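Uteck is looking for people to help compare two hand-held grippers in an ordinary kitchen. Each session lasts about 80 minutes. You pick up and put down dishes with one gripper, then repeat the same tasks with the other and fill in a short form on grip, weight and hand strain.
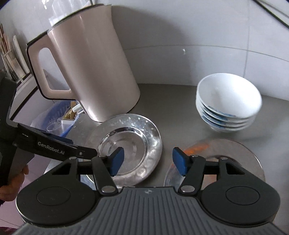 *Hand-held gripper with blue pads, at a kitchen counter.*

No experience with robots is needed. You should be 18 or older and able to stand for the full session. Left-handed participants are especially welcome. Sessions are held at the Allora building, Room 121, through the end of January 2026.

To sign up, leave your name and two possible times at the Uteck front desk.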